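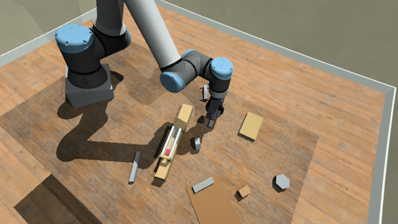

Unit 4: Setting up the simulated cell

Course notes, Robot Cells 1. Instructor: Gemma Caputo. Lab support: Tullio Fabbri.

In this unit you set up the Ellow cell in the simulator and check it before running a pick. Work in pairs. Save the cell under both your names in the Bidis folder, and do not overwrite the master copy.

4.1 Base and pedestal

The arm is fixed to a square pedestal on the floor. All positions in the cell file are given from the center of the pedestal's top face. The top face is 660 mm above the floor. If you type in a floor height by mistake, the arm will load too low and the first joint will report a collision.

Load the pedestal first, then the arm. Check that the shoulder sits flat on the block with no gap.

4.2 Gripper

The cell uses a parallel gripper with two fingers. Attach it to the last wrist flange and set the tool offset from the data sheet. For a top pick, the gripper body should point straight down at the floor. Jog the wrist until it does, then store that pose as HOME_DOWN.

Open and close the fingers 2 times at low speed. Both should move by the same amount. If one lags, the finger joints are not linked in the tool file.

4.3 Workspace and parts

The workspace is the darker rectangle on the plank floor. The parts laid out in it include a tall tan block, a clear container with white edges and a small red object inside, a small gray cube, a hexagonal prism, some flat tan pieces and gray bars. Give every part a mass and a friction value. A part left at zero mass will not settle, and the simulator may throw it across the floor.

The container needs extra care. Its collision shape must be hollow. With the default solid shape, the red object is pushed out on the first time step.

4.4 Clearance check

Bring the fingertips down over the gray cube and stop short of the floor. The tall block is close to the gripper on this approach, so watch the distance readout for the gripper body as well as the fingers. If it turns yellow, raise the arm, turn the wrist and try again.

Let the cell run for 3,000 steps with the arm still. No part should drift.

4.5 To hand in

Cell file, tool file and the log from 4.4. Due May 24, 2024.

Reading: Rizzi handbook, page 386, on tool offsets.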